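Week 5 - The guardian and the stranger: reading for next time

Right, a few notes to go with what I rambled through this morning, as I ran over and had to rush the last bit.

We're still on Regency romances where a child brings the couple together, and the set book is The Ward of Vestlow. I want you to have read as far as chapter 8 by next time (more if you can't put it down, and I never can!). The heroine, Miss Brannigan, has charge of a little boy who isn't hers, and the whole plot hangs on whether the law or the heart has the better claim on him.

Keep an eye on who is telling us things. For six chapters we only get Captain Varkley through her eyes, and she has decided he's a brute before he's even got off his horse. Then we get his letter, and suddenly he's a tired man who can't sleep. I love that letter - it's on page 144 in the paperback, a bit earlier in the hardback.

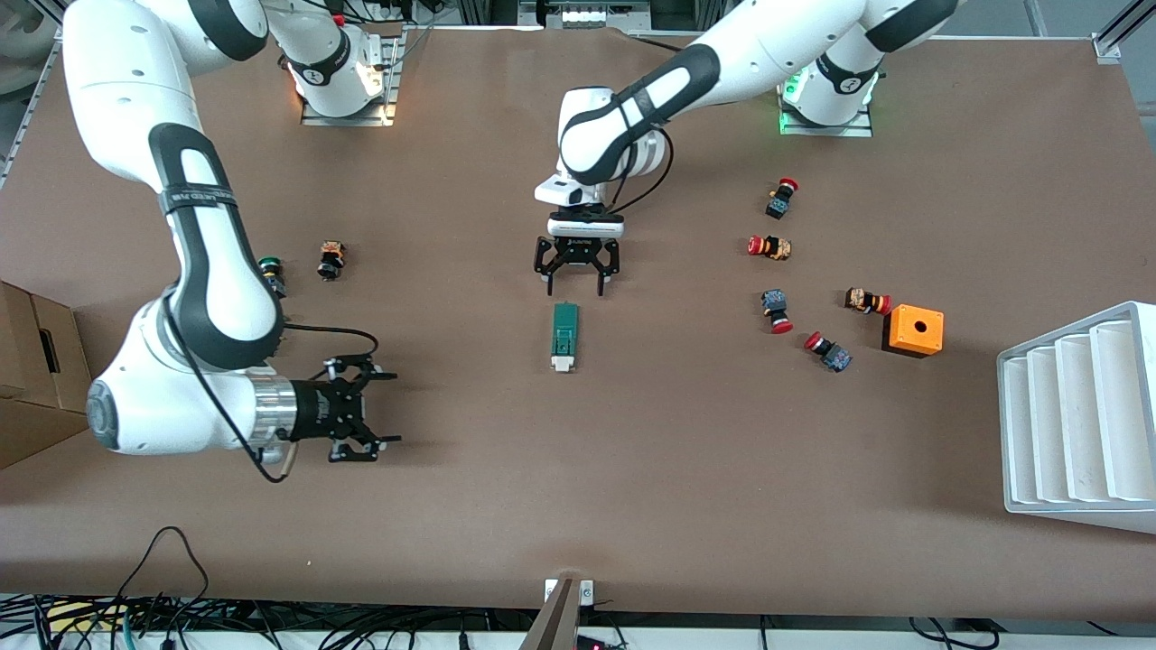 Stamatia Moschos wrote back after last week's notes that she didn't believe in the proposal at all, and that any woman with sense would have asked for a month to think it over. Fair enough, and I'd like us to argue about it properly. My own feeling is that Miss Brannigan has been thinking it over since the fire at the mill, only the author keeps it off the page.

For your short piece, pick one scene where the boy is in the room and say what would change if he weren't. Two sides at most, please. Alun Pugh has the spare copies if yours hasn't come yet.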